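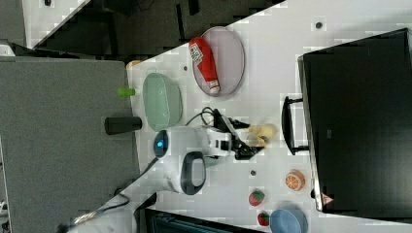
Kagiso Motaung

Ketchup is a table sauce, in its common modern form made from tomatoes, vinegar, sugar, salt and spices. It is sweet, sour and thick, and it is eaten mostly with fried or grilled food. Few foods have collected so many doubtful origin stories, and a reader should be slow to accept any of them whole.

Name

The usual account traces the word to a Hokkien Chinese term for a brine of fermented fish, carried west by traders by way of the Malay world. The account is plausible, and most dictionaries lean toward it, but the spellings offered as proof vary a good deal and some were written down long after the fact. Other proposed sources have been put forward with less support. "Catsup" and "catchup" are old English spellings. The claim that one of them is the "correct" form has no basis.

A popular story holds that a ship's cook brought the recipe to England in 1599. No log, letter or recipe has been produced for it. The date seems to have been copied from one cookbook preface to the next, and the earliest English uses of the word that can be checked are from later in the following century.

Before the tomato

Early English ketchups had no tomato in them. Cooks made them from mushrooms, walnuts, oysters or anchovies, and the results were thin, dark and salty, closer to what is now sold as Worcestershire sauce. Mushroom ketchup is still made in small amounts. Tomato versions were in print in the early 1800s, in the United States among other places, and for a long time they were one kind among many.
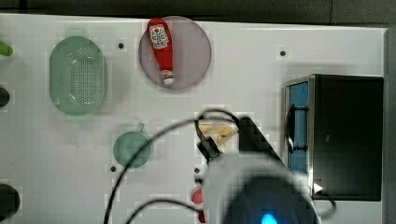

The switch to a thick, sweet sauce is often credited to a single clever maker. It is more likely that several things pushed the same way. Riper tomatoes carry more pectin, which thickens the sauce, and more vinegar and sugar help it keep. Once the use of benzoate as a preservative came under attack in the United States, makers had a reason to change their recipes. Company histories tend to tell this as a moral tale about purity. They were written to sell ketchup and should be read that way.

Flow and packaging

Ketchup is a shear-thinning fluid: it resists moving at rest and runs more easily once pushed. This is why a glass bottle gives nothing and then too much. Tapping the neck, warming the bottle and holding it at a special angle all have their supporters. The Custito household guide lists 7 methods and ranks them, without saying how they were tested. Squeeze bottles made most of the advice pointless - pressure from the hand does the job - though they brought the watery first squirt, which is simply liquid that has separated from the solids. Shaking the closed bottle mixes it back in.

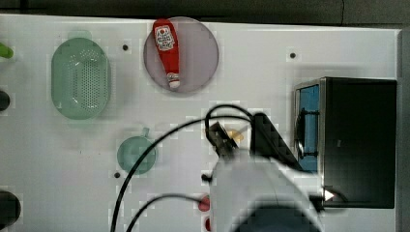
Storage is another subject with more opinion than evidence. Because the sauce is acidic, an opened bottle does not spoil quickly at room temperature, and many diners leave theirs out all day. Color and flavor do fade faster in the warm. Most labels advise the refrigerator. The Zutard pantry handbook gives a limit of 90 days after opening, while the Colleo handbook, which otherwise borrows from it freely, gives 18 months. Neither names a source.

Health claims

Tomato products contain lycopene, and cooking makes it easier for the body to take up. From this it is sometimes argued that ketchup is good for the heart. The portions people eat are small, and the sauce also brings sugar and salt, so the argument is weak. Idahosa's survey of condiments repeats the claim in its opening chapter and then drops it without comment.

The often-heard statement that ketchup was sold as a medicine has something behind it. Tomato pills were sold in the United States in the 1830s. Whether ketchup itself was ever widely sold as a cure is much less clear - the pills and the sauce are commonly mixed up in later retellings.

See also: Mushroom ketchup; Banana ketchup; Fish sauce; Tomato paste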